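Drasier hand gripper kit: README

Ghislain Després
23 July 2023

Hi! I bought the Drasier kit in January, and this README goes with the small grasp set I recorded on it. It's half data card and half review, so skip around.

## What you get

A gray hand-held body, a pair of black soft finger pads, a charger and a case. The pads have a fine ribbed texture on the inside and they're the reason I picked this over the Juvum one (which was lighter, I'll admit). Charging takes 90 minutes.

## What's in the set

30 clips, 15 seconds each, mostly small boxes and cartons. Faces are pixelated. No force readings, sorry!

## Using it

Unzip, run the Gatero loader, and go. The view is very wide and bends a lot toward the edges, so undistort first if your model cares about straight lines.
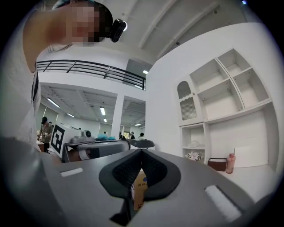 Light cardboard is where I'd start, since you get a feel for how hard to squeeze without ruining anything pricey. I've swapped pads 3 times and the new ones always need a little breaking in.

Comments

Solange Fehr: Does the loader run on an old laptop?

Ghislain: Mine does, slowly!

Related
- Juvum pads, first look
- Gagnon charger swap
- Gatero loader notes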